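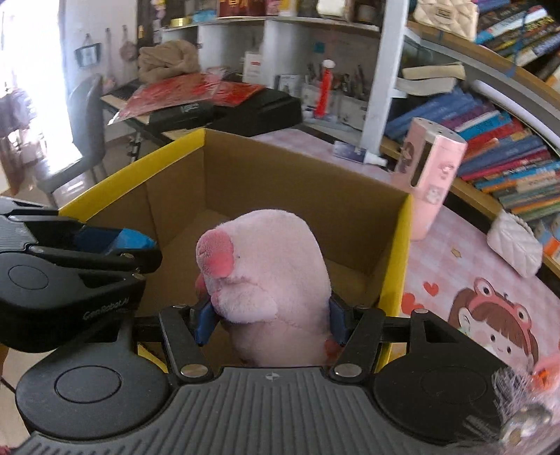 Farah Sitompul asked whether soft toys need the seam check if they are only going into storage. They do. A toy that goes in with an open seam comes out with the filling spread through the carton.

CARTON PACKING CHECK — SOFT TOYS AND SMALL WRAPPED ITEMS
Plernden packing table, June. Checked by Hakim Rahman.

1. Carton walls and corners
Pass. Reject any carton with a split corner. A crease in a side wall is acceptable if the board is not torn through.

2. Carton bottom
Pass. Press the center flat-handed before loading. Limit for this size is 20 lb.

3. Hand hole
Comment: cover from the inside with tape if packets smaller than the hole are going in.

4. Soft toys
Check snout, ears, limbs and eyes for loose stitching. Tug each eye once. Toys with loose eyes go to Prasetyo Pillai for repair — do not pack.

5. Wrapped packets
Wrapping closed, no exposed contents. Fold loose plastic under the packet so it does not catch on the next item.

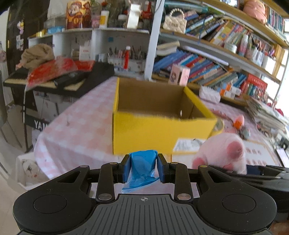
Item 5: blue packet in clear wrapping, yellow carton open behind it.

6. Table
Cloth must not hang where a carton can drag it. Comment: open. Esperanza Gallagher to supply 4 clips.

7. Label
Readable and on an outside panel. Smudged labels are to be reprinted under the same number. Carton 588 reprinted.

8. Closing
One strip of tape along the seam, one across each end. Recheck after stacking.

Open items: 3, 6. Copy to Afiq Chin.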